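Still putting away my own groceries

My sister-in-law sent me another one on Friday. She sends me robot news the way other people's relatives send recipes, and the subject line was "you'll be retired from the kitchen by June." I won't be. I have been promised this since I was a kid and I still own the same dish rack.

For the record, I do read them. I read the whole Skangate report on kitchen handling, all 38 pages, including the appendix where they admit a person reset the shelves between tries. I watched the Cumel talk too. The speaker was very pleased about apples. I like apples fine, but my trouble at home is the bag of spinach, the cracked egg carton and the leftover soup with a lid that doesn't fit.

Anyway, fruit, basket, fridge. It's the job everybody seems to start with.
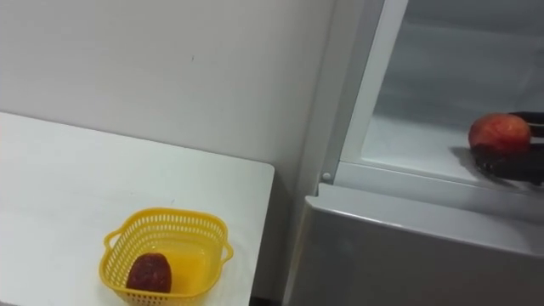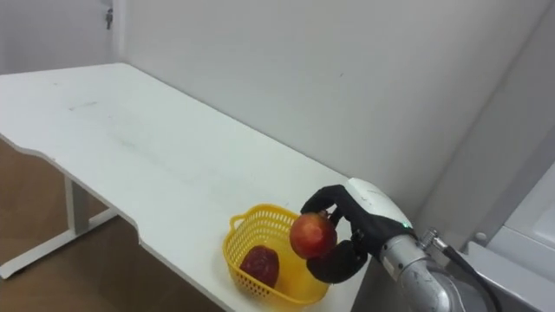 A red apple in the black hand both times, at the fridge shelf in the first picture and by the yellow basket in the second.

I'll give the hand some credit. Fingers over the top and underneath is how I'd hold an apple. Five years ago I'd have expected a clamp and some applesauce.

But look at the setup. White table, clear shelf, fridge door already open. My fridge has a door that swings into the trash can and a mustard jar that has to come out before anything else goes in. Catriona Halliday made this point in the comments last time, and she used to work nights at the Hosley warehouse, where they brought in a picking arm and then paid two people to straighten the boxes in front of it. She says the boxes were very straight.

Duygu Kurtuluş disagrees with me, at length, and thinks I'm grading on the wrong curve. Her view is that slow is okay if you're asleep while it happens. Maybe. I'd want to know what it does at 3 a.m. with a wet grape on the floor.

What I'd pay for: take the bags off my counter, put the cold stuff away, don't crush the bread. If Cronin or anybody else wants to try it in a real kitchen, mine is available – bring your own mustard.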